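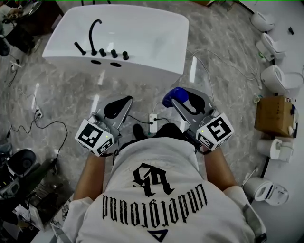
Bathroom showroom puts chore machines to the question

NARNTON, 22 November 2019 - Household machines can now pick up most of the objects found in an ordinary bathroom. They cannot yet be trusted to clean one. That is the short version of a report released this week by Tostine, a small engineering office in Narnton that studies automation for shops and service firms.

The report covers two kinds of work: home chores, mainly in the kitchen and bathroom, and shop-floor chores such as restocking, wiping down display units and returning misplaced goods. Tostine broke the work into 56 separate tasks and asked of each one whether a machine could complete it without a person stepping in. The office did not rate speed except where slowness made the result useless.

Grasping came out best. Rigid objects with a regular shape, such as bottles, cups and boxed goods, gave little difficulty as long as they stood upright with clear space on both sides. In this group the success rate was 70 percent. Results fell when the same objects lay on their sides or stood against a wall.

"A bottle is an easy part," said Roman Mazurek, the report's lead author. "It has one axis, it does not fold, and it is the same bottle tomorrow. The trouble starts when you ask for what the bottle is for."

Cleaning is the weak point. Wiping a surface requires steady contact pressure over a curve that changes along the path, and bathroom fixtures consist of little else. The report notes that the underside of a rim, the base of a faucet and the joint between a toilet and the floor were missed or only partly covered in most attempts. Glossy surfaces add a second problem - reflections from overhead lights are easily read as edges, stains or standing water.

Floors are a third. Self-driving floor cleaners handle open areas well, but loose cables, thresholds and narrow gaps behind furniture still stop them. Tostine recommends that a room be cleared by a person first, which removes a good part of the labor saving.

Data is also short. Much of the current effort goes into recording people as they do the work with hand-held grippers, so that the motion and the camera view can be used to train a control program. Margaux Delaunay, who wrote the section on training methods, puts the minimum at nearly 600 recorded attempts for a single task in a single room. Moving to a second room does not mean starting over, but it does not come free either. 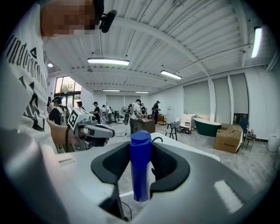
Delaunay said variety matters more than volume past that point. A set recorded with one basin at one height teaches the program that height. She would like to see the same task repeated across different fixtures, different light and different people, including people who are not especially careful.

Retailers have followed the subject with some interest. Guérin, which sells bathroom fittings in Narnton and Dumholm, looked at automated cleaning for its display areas in March and decided against it for the time being. Fabrice Guillot, who runs the Dumholm store, said display units are moved too often for a fixed route to be of use.

"We change the floor every few weeks," Guillot said. "Dusting it takes two hours. If I have to spend an hour telling a machine where the bathtubs went, I have not gained much."

Thierry Joly, a service technician at the same store, was more positive about fetching and restocking. He said small parts could be brought from the back room by machine if they were packed in uniform bins, a change the store could make without new equipment.

The report gives no date by which full bathroom cleaning might be possible. It does list 2 tasks considered ready for routine use under supervision: sorting rigid containers onto an open shelf, and vacuuming a cleared floor. Loading a washing machine is rated as promising but unreliable, chiefly on account of wet fabric. Folding towels is rated lower.

Gilles Baudry, head of the Narnton office, said the next round of work will deal with faucets, levers and lids. Copies of the report can be requested from Tostine by mail.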